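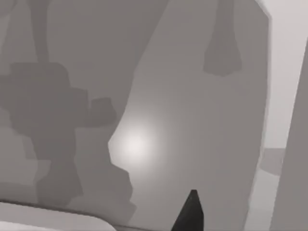
Sorovell的仿真套件值不值得续费?

楼主:灰桌面
我用Sorovell的桌面机械臂仿真套件快2个月了,个人版,续费要600。平时就是在家练抓取,真机还没买,想先在仿真里把流程跑顺。场景加载挺快的,文档也还行,但有件事一直拿不准:腕部视角渲出来全是灰的,台面没有纹理,手臂的影子硬邦邦一大块压在上面,中间还有个白亮的光斑。我拿这种画面训练,以后换到真机上会不会白练?有用过的朋友说说吗,月底前得决定续不续。

Mokadholm老用户
先别急着续,去设置里看看材质包装了没有。个人版默认是不装的,要自己下,我当时也傻乎乎用了好久纯灰台面,哈哈。装完以后把灯光随机化打开,光源位置每一轮换一下,影子和光斑就不会老待在同一个地方。我跑了186轮,前面59轮是没开随机化的,后来全删了重来,心疼死我。影子有棱有角我倒觉得没啥,手臂模型本来就是方块拼的,想要软一点就把阴影采样调高,就是显卡会叫。
至于值不值,你要是只练抓取,我觉得值。要练插孔、拧盖子这种带接触的,它的物理引擎我用着不太行,指尖一碰就抖,调了好几晚也没调好。

路过的橘子皮
没用过这家,我用的Nileo,免费的,界面丑但能用。600块攒着买真机不香吗?

灰桌面
谢谢两位!刚去看了,材质包真没装……正在下,今晚先开随机化跑一晚上试试。Nileo我也下一个对比看看,能不能直接导入原来的场景文件啊?

Mokadholm老用户
不能直接导,得先转格式,Whitfield那个转换插件可以用,关节限位要自己再核对一遍,我那次转完第三个关节的限位是反的。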